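Stirna Support – Ticket history
Subject: Shared goal balance does not match bank, scheduled transfer missing
Product: Stirna (household plan, two members)
Linked bank: Besson
Priority: Normal
Status: Closed
Opened by: Johanna Thaler
Handled by: Tariq Dogar (first line), Urs Gasser (bank links), Luzius Lehner (transfers)

Johanna Thaler, 8:40 a.m.
My husband and I save for a week away in a shared goal called Skidside. The goal is tied to our joint savings account at Besson. Our February transfer of $131 left checking as it always does, and I can see it in savings when I log in to the bank. Stirna still shows the goal at $312, the same number as before the transfer. There's also a line that says "Round-ups $71 – pending" and it has said that since before the transfer.

What I've tried so far: pulled down to refresh, signed out and back in, removed the app from my phone and installed it again. Same result each time. The website shows the same $312 as the phone. My husband sees it on his phone too.

I need to know where the $131 went as far as your system is concerned, and whether the $71 has been taken from us or not. We have to pay the balance on the rental soon and I don't want to move money on the basis of a wrong number.

Tariq Dogar, 9:25 a.m.
Hi Johanna, thanks for the detail. I've looked at the goal from our side and I see the same $312 that you see. Stirna does not hold your money. The transfer order is sent to Besson and the money goes straight from your checking to your savings, so if the bank shows it in savings, it is in savings. What we need to find out is why the goal isn't counting it.

Could you send me the following:
– the balance of the joint savings account as the bank shows it today
– whether anyone on the plan has reconnected the bank or changed a bank password lately
– whether there are any deposits in savings that did not come from Stirna

Please leave the bank link as it is for now. Disconnecting it can clear the pending line, and I'd like Luzius to look at that first.

Johanna Thaler, 10:05 a.m.
Bank says $510 in joint savings. I haven't changed anything. I'll ask Gion.

Johanna Thaler, 12:15 p.m.
Gion says the app asked him to sign in to the bank again a while back and he did. He picked "Add account" because he couldn't find any other button that made sense. He also put $67 in cash into savings at the branch, left over from the yard sale. I didn't know about that. It isn't in Stirna either.

So that's $131 and $67 that the bank has and you don't.

Tariq Dogar, 12:40 p.m.
Those two amounts explain the whole gap. $312 in the goal plus $131 plus $67 comes to $510, the balance at Besson. Nothing has gone missing between checking and savings. I'm passing this to Urs on the bank link side with the note about "Add account".

INTERNAL NOTE – Tariq Dogar
Household plan, two members. Member two (Gion Bühler) re-authenticated with Add account instead of Reconnect. I think we have two copies of the same Besson savings account on this plan. Goal is probably still tied to the old copy. Round-ups of $71 stuck at pending, please don't release until the link is sorted or they may hit the wrong copy.

INTERNAL NOTE – Urs Gasser
Confirmed. There are two entries for the joint savings account. Last four digits match and the opening history matches. The old one stopped updating when the bank's permission ran out. The new one is live and has the $131 and the $67. It's hidden from the account list because the nickname is the same and the list folds duplicates together, so neither member could have seen it from the app.

The $131 shows on the new copy as a transfer between own accounts. Since no goal is tied to that copy, it was filed under "internal" and left out. The $67 is filed as "cash, uncategorized."

Not a sync delay. Refreshing or reinstalling would never have fixed it. We should stop suggesting a reinstall as step one in the help page for this error.

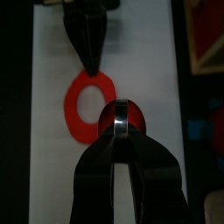
Attachment 1 – silver metal band, dark red ring.

Urs Gasser, 2:10 p.m.
Hi Johanna, I look after the bank connections. Your joint savings account is in our system twice, once from your original setup and once from when Gion signed in again. Your goal was still reading the first one, and that one stopped getting updates. I can merge them from here. Your history and the goal name stay as they are.

Before I do, two questions. Should the $67 count toward Skidside, or is it meant for something else? And is all of the money in joint savings for this goal? If it is, I can set the goal to follow the full account balance, and cash you pay in at the branch will be counted without any extra step.

Johanna Thaler, 2:35 p.m.
Yes, count the $67. No to the second one please. We will be using the same account for the car insurance from the summer on, and I want to decide what goes where.

What about the $71?

Urs Gasser, 2:50 p.m.
Understood. I'll keep the goal on assigned amounts only. One thing follows from that: any cash deposit has to be assigned by one of you under Goals, Unassigned money. You'll both get a prompt when something arrives.

Luzius will answer on the $71, as I don't have access to the transfer queue.

Luzius Lehner, 3:15 p.m.
Hello Johanna. The $71 has not left your checking account. Round-ups build up as a running total in Stirna and are only sent to the bank as a transfer order once the total passes the limit you set. Yours passed the limit and the order was prepared, but it was addressed to the old copy of the account. Besson turned it down before any money moved. Our system should have told you that it had been refused. It kept the word "pending" on screen instead, and I've reported that as a fault.

You have two options.
1. I cancel the order, and the $71 stays in checking. The round-up total starts again at zero.
2. I send it again once Urs has merged the accounts. It would leave checking on the next business day.

Please check that there's enough in checking before you choose the second one. We don't test the balance ahead of time and the bank may charge a fee if the account goes below zero. That fee would be the bank's and we couldn't refund it.

Johanna Thaler, 3:30 p.m.
Option 2. There is enough in there.

Is it going to send it twice? Once for the old order and once for the new one?

Luzius Lehner, 3:40 p.m.
No. The refused order is closed and can't be sent again. I've created a new one with a hold on it, and I'll lift the hold when the merge is done. You'll see one line for $71.

Urs Gasser, 4:20 p.m.
Merge is finished. Please pull to refresh once and tell me what you see. You should have one Besson savings account in the list and $510 in the goal.

Johanna Thaler, 4:45 p.m.
$510 on mine. One savings account in the list. Gion's phone still says $312.

Urs Gasser, 4:55 p.m.
His phone is holding the old link. Ask him to go to Settings, Banks, Besson and tap Reconnect. It is the small text under the bank's name. He should not tap Add account, or we'll get the second copy back. He will need to approve it in the bank's own app.

Johanna Thaler, 5:20 p.m.
Done, he has $510 now. That Reconnect text is very small and gray. He went past it twice with me standing next to him.

INTERNAL NOTE – Urs Gasser
Second member's device confirmed. Hold can come off, Luzius. Raised the Reconnect label with design again. Also asked for a check on Add account that compares the last four digits and the bank against what's already on the plan, and offers Reconnect if they match. Zidcombe had this same check in the old desktop version, so the matching code exists.

INTERNAL NOTE – Luzius Lehner
Hold lifted, new order for $71 accepted by the bank. Will look at it again after it settles.

Luzius Lehner, 11:10 a.m., follow-up
Hello Johanna, the round-up transfer has settled on our side. The goal should now read $581. Your next scheduled transfer of $131 is addressed to the merged account and I've checked the order by hand. Please compare with your bank when you have a minute.

Johanna Thaler, 1:05 p.m.
Bank says $581, Stirna says $581. One line for the $71. You can close this.

One more thing, can you turn on whatever setting tells both of us when one of us puts cash in? I'd rather have heard about the $67 before I wrote to you.

Tariq Dogar, 1:30 p.m.
It's under Settings, Household, Shared alerts. "Deposits from outside Stirna" was off for both of you, so I've switched it on. Each of you can turn it off again for your own phone. Closing the ticket now. Replying to this message within the next seven days will open it again.

Status changed: Open to Closed
Cause: Duplicate bank account on a shared plan after second member used Add account
Fix: Accounts merged, second device reconnected, round-up order reissued
Linked: Refused order shown as pending (open), Reconnect label (open), Duplicate check on Add account (open)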